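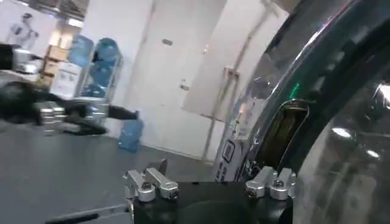 Storage and Reach in a Shared Work Room
Elba Huenchumán and Liam Bellamy
Project report, Jodton site

1. Scope

The project looked at where supplies are kept in the shared work room at Jodton and how far a user has to move to reach them. The room has white walls and a smooth gray floor. Blue bottles are stored in it, and these were chosen as the test item. Equipment layout was outside the scope.

2. Method

Two storage heights were compared: the existing one and a trial shelf set 60 cm above the floor. Each user started at the door, walked to the bottles, picked one up and returned. Walking distance was taken from tape marks on the floor. Liam Bellamy kept the times and Elba Huenchumán recorded posture on the Boka sheet, which scores bending and overreach separately.

All runs were done in September, before noon. Runs in which a user stopped to talk were discarded.

3. Results

The trial shelf shortened the pick-up step but made bending scores worse for the taller users. Walking distance did not change — the shelf stood against the same wall. Return times varied too much to be useful.

4. Limits

The tape marks lifted twice and were laid again by eye. The Karpenko method asks for a fixed starting stance, and we did not enforce one. Bottle weight was not controlled.

5. Further work

Repeat with a shelf at elbow height and weigh each bottle before the run. Raw time sheets are in Appendix A.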